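Rectangular storage basket

By Pui-shan Kao
Wednesday, July 8, 2026

A rectangular storage basket is an open container with four upright walls and a flat base, woven from plant material or a synthetic strand. It is used in the home for bread, post, linen, toys and other small goods. The form differs from the round basket in that its corners must be turned during weaving, and it fits against walls and inside shelving with little lost space.

Construction

Weaving normally starts with the base. Stiff rods, called stakes, run across the base and are bent upwards to form the uprights of the walls. Thinner strands, called weavers, are passed in front of and behind the stakes in horizontal rows, and each row is pressed down onto the one below with a flat iron or the side of the hand. In willow work the rods are soaked before use. Synthetic strand needs no soaking.

Square corners are made with a thicker stake at each angle. Most domestic baskets have rounded corners, which are easier to weave and put less strain on the strand. Some makers work over a wooden block to keep the walls true; others, including the Kalham workshops, shape the walls by eye.
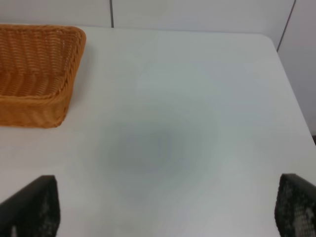 The border closes the top edge and holds the ends of the stakes. It may be a plain trac, in which each stake is laid behind its neighbour and tucked in, or a rolled border, in which several stakes are worked together into a rope. A rolled border is thicker than the wall below it and can follow a rounded corner without a break, as on the orange-tan wicker basket shown. Wall and floor may be woven in the same colour, as they are there, or the base may be left plain. Unlined baskets are easier to brush out – crumbs and dust collect between the rows and along the join of wall and base.

Sizes

There is no common standard. The Romham pattern book of basket shapes lists 163 rectangular forms, of which 120 have no handles. Shelf baskets are usually sold by outside measurement, and the border often adds to the width at the top. A basket chosen by its base size may therefore not pass through a narrow opening.

Care

Natural wicker dries out near radiators and becomes brittle. It may be wiped with a damp cloth and left to dry in moving air. Loose ends are trimmed at a slant, close to the stake. Synthetic weave can be washed with mild soap.

Comments (2)

Victor Khaemba
The trac border deserves its own entry. Also, the term "upsett" for the first rows of the wall is missing.

Nahuel Durán
Useful note on measuring at the border. Mine fitted the shelf at the base and stuck at the top.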